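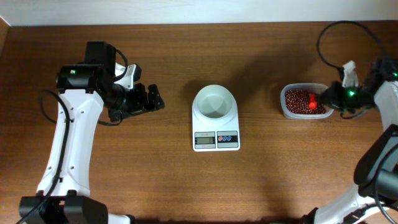 The weighing cell at Serkberg, January service

My name is Giang Phí and I look after the two-arm weighing cell in our workshop. On this page I put some pictures from the service of 31st January, together with short notes, so that the next person can do the same work in the same order. The cell scoops beans from a container into a bowl on a kitchen scale. It is a simple task, but it shows very quickly when something in the setup has moved.

Before any run I do a short check with both arms powered and standing still. I look at the cable at each upper joint. It must have a loop large enough that the arm can turn its wrist fully without pulling. Last April we lost a connector on the right arm because the loop was too short, and Thiện Vi spent two evenings to replace it. Now I leave one hand width of extra cable and I do not tie it near the gripper.

After the cables come the screws of the camera bracket, then the jaw screws. I tighten them by hand with the short key, never with the electric driver.

The finger pads have a rough surface, and small dust from the beans stays in it. I clean them with a dry brush every 11 runs. If the pad becomes smooth at the upper edge, I change both pads of the same gripper together, even when the other one still looks good. When only one is new, the scoop handle sits crooked in the grip.
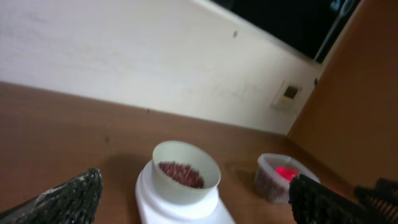 Nga Đặng wrote under the first version of this page that she would brush the pads every five runs in the dry season, and that a soft toothbrush is better than the Parero brush from our drawer, which loses its hairs into the jaws. I have tried it for one week now and I agree about the toothbrush.

With the bowl and scale on the table, I check the view of each wrist camera. Both fingertips must be visible at the bottom, with the space between them free. If one finger is missing from the view, the bracket has turned and the saved positions will not be correct anymore. In this case I loosen the bracket, set it again and repeat the camera calibration. Please do not correct it in the software only.

The scale must be set to zero with the bowl already on it. The arm must not touch the bowl during this step.

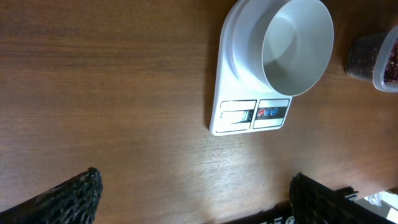

How often must the positions be taught again?
Only after a part was loosened or the table was moved. Our present set has done 531 runs without a change.

The service log is in the Zodel folder, under the name of the cell. Write there which pads you changed and on which arm. New pads are in the second drawer, and Đức Bùi has the key.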